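Veloso Grasping Study: Frequently Asked Questions

What is Veloso?
It's our method for teaching a gripper to work in messy rooms using only simulated practice. We train in Trokon, our room simulator, and then test on rooms the policy has never met.

Does the wrist view really help?
Yes, and we were thrilled by how much! From the wrist, the fingers are always in sight, even when the arm is pointed somewhere odd and half the view is wall and window.
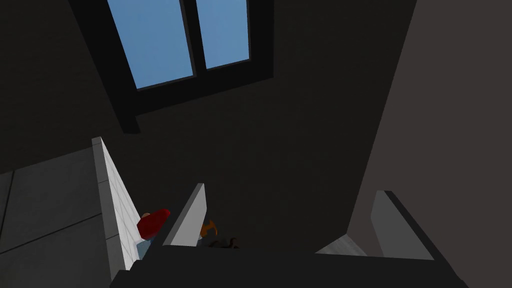 Matilde Morais

How many rooms did you use?
We trained on 143 rooms, with 50 attempts in each. Another set was held back for testing - please don't train on it if you want to compare your numbers with ours.

Why so much clutter?
Because real counters have it. A bottle, a dish and a carved figure crowded together make a much harder problem than one block on a bare table, and that's the fun part.
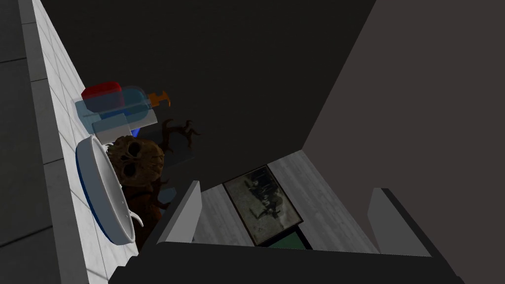 Wrist view in Trokon, with a framed picture on the floor between the fingers.

Can I run it on my own machine?
Sure. The small model needs over 300 training runs to settle, so start it before you go home. The February release fixed the memory leak.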